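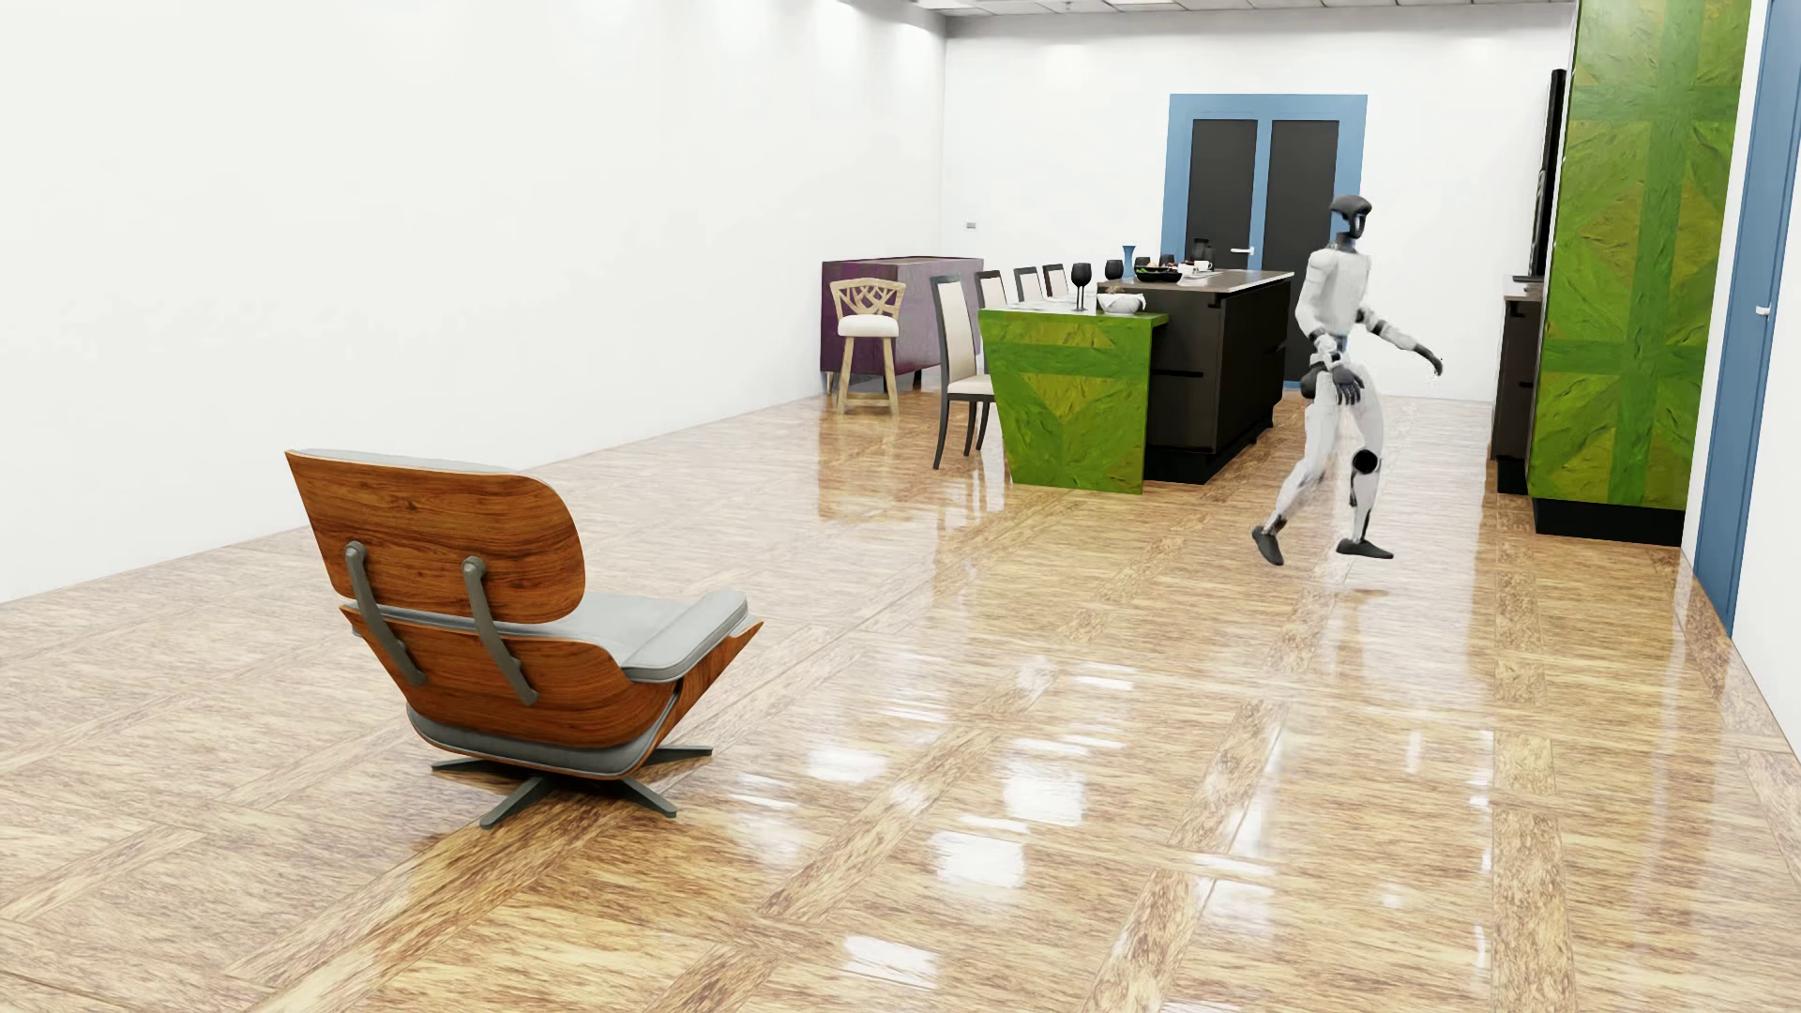
Lounge chair and parquet floor

4. Entering daily case counts

This section covers the daily return for local health offices using the Lashari reporting system. It assumes your office has been registered and you have a login from the Amthorpe help desk. If you have not yet set up your testing sites, go back to section 3.

4.1 Before you start

You will need:
- the lab results file for the previous day
- your office code (four digits, printed on your welcome letter)
- the running total from your last accepted return

The reporting day runs from 10 am to 10 am. A result that reaches you at 10.05 goes in tomorrow's return, even if the swab was taken several days ago.

4.2 Entering the figures

1. Log in and choose Daily Return from the left-hand menu.
2. Type your office code and press Enter. The name of your district should appear, for example Zuddale or Zandarau. If the wrong district appears, stop and log out.
3. Check that the date at the top is today's date. Change it only if you are filling in a missed return.
4. In box A, enter the number of new confirmed cases. Leave out repeat positives for the same person within 90 days.
5. In box B, enter the number of tests processed, including negatives. Void tests go in box C.
6. Press Calculate. The new running total appears in box D.
7. Compare box D with your own records. If your last total was 2716 and you entered 230 new cases, box D should read 2946.
8. Press Submit. Write down the receipt number.

Note: Do not use commas or spaces in any box. Enter 3276, not 3,276.

CAUTION: Pressing Submit twice sends two returns. If the page is slow, wait 40 seconds and look in Sent Returns before trying again.

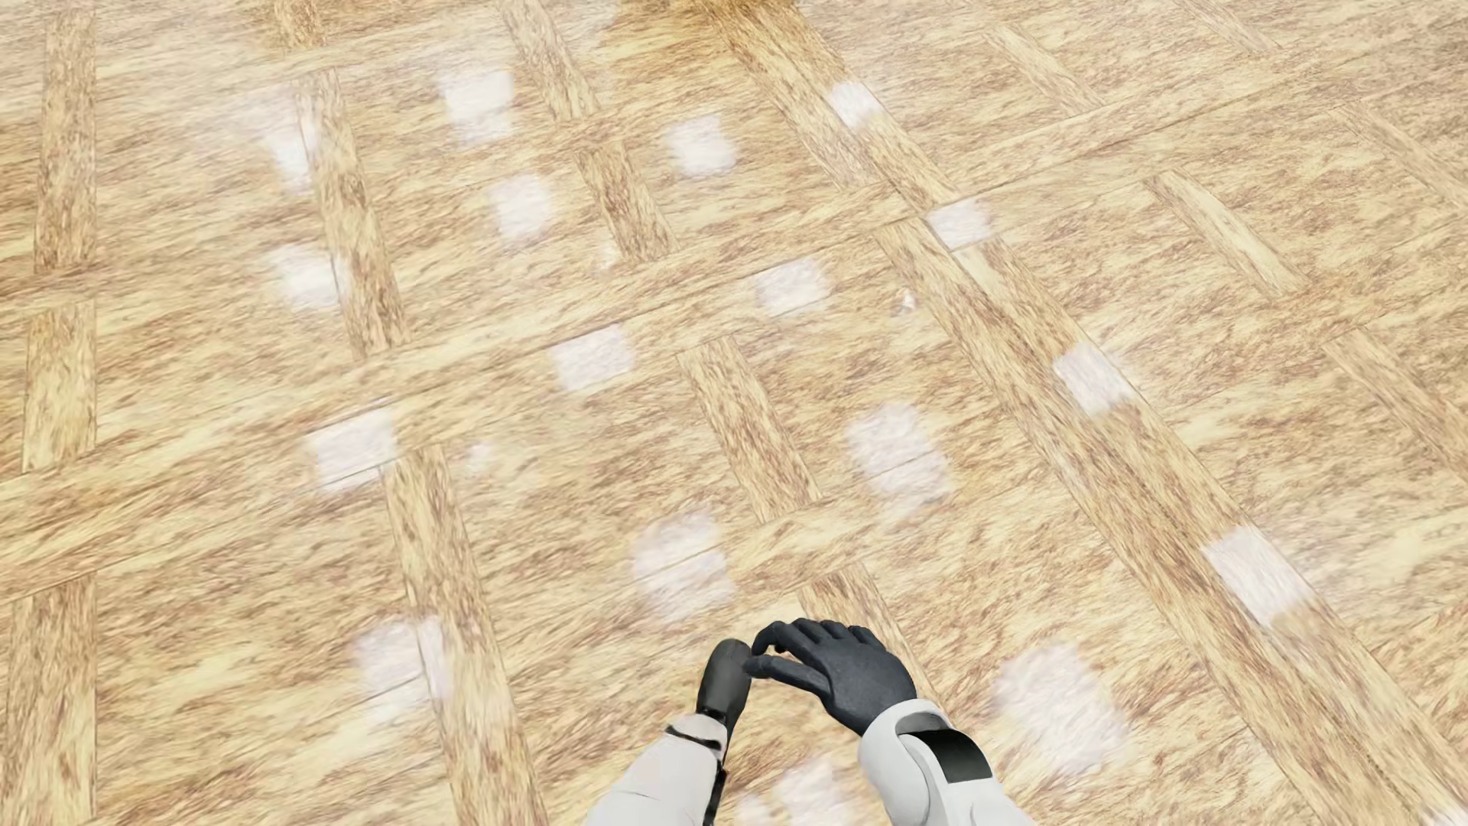 Parquet floor, basketweave pattern

4.3 Correcting a return

Returns can be changed until 6 pm on the day they are sent.

1. Open Sent Returns and select the receipt number.
2. Press Amend. The boxes open for editing.
3. Enter the correct figure and choose a reason from the list. "Late result" is not a valid reason - late results belong in the next return.
4. Press Submit. The receipt number stays the same, with the letter A added.

After 6 pm the return is locked and you will need to send form R2 to the help desk. Negative numbers are not accepted in box A, so do not try to cancel out an error the following day.

4.4 Days with no cases

Send a return even when there is nothing to report. Enter 0 in box A and fill in boxes B and C as usual. A blank box A is treated as a missing return and your district will show as "not reported" on the public page until it is put right.

Weekly returns are covered in section 5.

Last updated: May 25, 2023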